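Isedico Hand-Held Gripper Pair: Equipment Review
Prepared for the Wamenel Equipment Library
Date of review: 11/07/2019

Scope

The Equipment Library lends demonstration tools to member laboratories that teach manipulation tasks to robots. This review covers the paired hand-held grippers supplied by Isedico, used with the Trusitton recording software. The pair was assessed over a loan period of 20 working days on household tasks, chiefly the clearing of food packaging. Recommendations on purchase are given at the end.

Handling and grip

Each gripper is operated by one hand and closes two padded fingers through a pivoted linkage. The operator performs the task directly, and the recorded motion is later used to train an arm fitted with matching fingers. New operators required one supervised session before their recordings were accepted.

Flexible packaging was the most demanding material in the trial. Pouches fold under pressure, and paper wrappers must be taken by a raised edge or crease. The pads held both types well when the fingers met the item squarely. Approaches from a shallow angle were less reliable, and operators were advised to turn the wrist before closing.
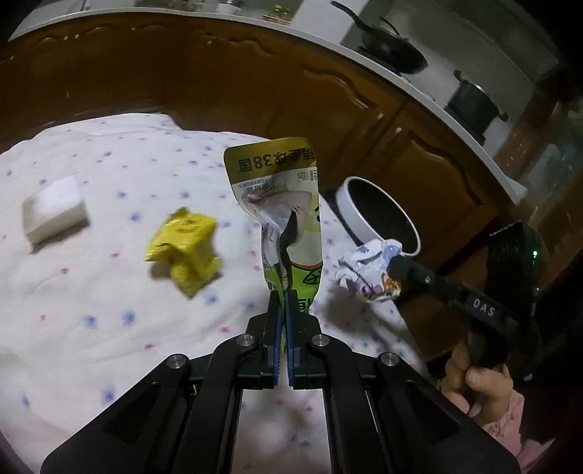

Figure 1. Drink pouch held at its narrow end; the second gripper holds a paper wrapper at right.

Hand fatigue was reported after 100 consecutive demonstrations. The Library therefore asks borrowers to schedule a rest at that point. The handle suits medium and large hands. Operators with small hands could not keep a full closure for long, and a shorter handle would be a welcome option.

Two-handed work

The two units are recorded together, and their timing agreed closely throughout the loan. Operators should keep the linkages apart when both hands reach for neighboring items. The outer joints extend farther than the fingers when open, and contact between the units spoils a recording.

The work area should allow the bin to be reached without a change of stance. A patterned cloth was found acceptable as a work surface, though wrinkles should be smoothed between sets. 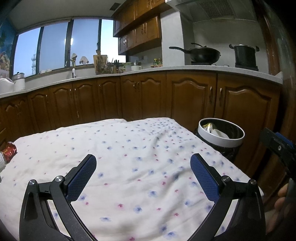

Figure 2. Left and right fingers open over the cloth, with the bin beside the work surface.

Software and records

A total of 3,562 demonstrations were stored during the loan. Trusitton labels each file by operator and task, and export was dependable in batches of 200 or fewer. Larger batches stopped without an error message on two occasions. The printed manual does not mention a limit.

Comparison

The Library also holds the Karagiannis remote-control station. It remains the better choice for slow tasks in which the operator must work at a distance from the robot. For short pick-and-place tasks, the Isedico pair is quicker to set up and easier to teach.

Recommendation

Purchase of one additional pair is recommended, subject to written confirmation from Isedico that replacement finger pads will be stocked. The export fault should be reviewed again in December.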